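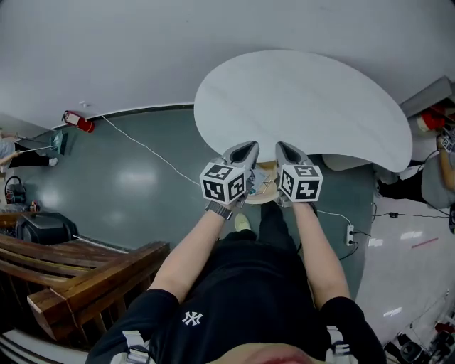
White kidney-shaped top, small wooden disc, cords on the floor. Romthorpe, 31 Jul 2023.

**1/** Going to complain about kidney-shaped tables for a bit. Mute me now if you own one and love it.

**2/** The pitch for a curved top is always the same. It's friendly, it flows, no sharp corners to catch your hip on. I'll give them the hip. I have bruises from every rectangle I ever lived with.

**3/** What the pitch skips is the dip. Every kidney has a side that goes in, and the catalog says you sit there and everything is within reach. Try it with a plate, a laptop and an elbow. Two of them fit.

**4/** Also you can't push it against a wall. A straight wall leaves you a gap where pens go to die. I used to think a curved wall would fix that. The wall at Romthorpe curves, big pale gray thing, and I still don't believe the two curves would ever match up. Different curves!

**5/** Now the top. White with a faint gray marbling. I'm not going to pretend I know what it's made of from looking at it. The people selling these tend to say "marble look," and "look" is doing all the work in that sentence.

**6/** In fairness, faint marbling is the smart kind. The loud kind with big dark veins drives me nuts, I spend half my life wiping at a vein thinking it's coffee. Faint gray hides crumbs pretty well. So one point to the table.

**7/** The little round wooden disc, lower down by the near edge. I have questions about small round wooden surfaces in general. A few small bits on it and it already looks busy. Where does the mug go?

**8/** I priced a small round side table from Treltico back in February. 21 inches across, which sounds fine until you draw a 21 inch circle on newspaper and put it on the floor. Please do this before you buy anything round. It takes two minutes and one newspaper.

**9/** Same company wanted 300 dollars for the curvy table to go with it. The Berchtold one was 54 inches on the long side and I never got as far as asking the price, because the brochure called it "a landscape."

**10/** OK, cords. This is my real gripe and has been for years. You put a table out in the open floor and there is no outlet out in the open floor. So you get a white cable running across from the wall on one side and a white power strip lying on the floor on the other, with black cables trailing off it.

**11/** Furniture sellers photograph the lamp on the table and never the lamp's cord. Go through a catalog sometime and look for a plug. I went through all 67 pages of the Timness one and found zero.

**12/** People will tell you to buy a cord cover. I've had three. The stick-on kind lets go on a shiny floor, in my experience, and then it's a cord cover AND a cord. Maybe yours held. I'd want to see it after a year.

**13/** About shiny floors. Glossy gray-green with the ceiling lights bouncing off it. Handsome, sure. I've mopped a floor like that and every streak showed until I did it again with a dry cloth. "Low maintenance" according to whom?

**14/** Somebody's going to ask what I'd put there. A rectangle – rounded corners, I'm not a monster – close enough to an outlet that the cord is shorter than my arm. And a tray with a lip for the small stuff, so it stays put when a sleeve goes by.

**15/** I'll take replies from anyone who has had a kidney table for more than five years and still sits in the dip. Tell me what you keep on it.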